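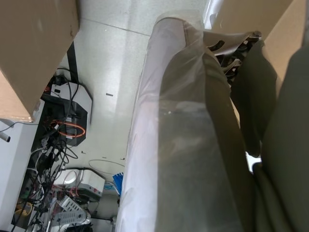
2022-03-17

Moving week at the shop! We're going from the old Merisier unit to the one on the other side of the courtyard, and I keep stopping for coffee when I should be carrying things. Edgars Sepp has pointed this out 4 times now. (He's right, but I'm having another cup anyway.)

Cardboard is my whole life at the moment. I bought 10 of the big cartons for the Kubo shelving parts, thinking that would be plenty, and then went back for more the same afternoon. The brown ones with a few scuffs get used again, I'm not fussy.

I do like the speckled gray floor tiles, they hide everything until the light hits them and then you see every little crumb. Sweeping is on my list for Saturday, once Ivars Laur has taken the last load over in his van. Lamps and the Student desks go up next, so check back after the weekend for those!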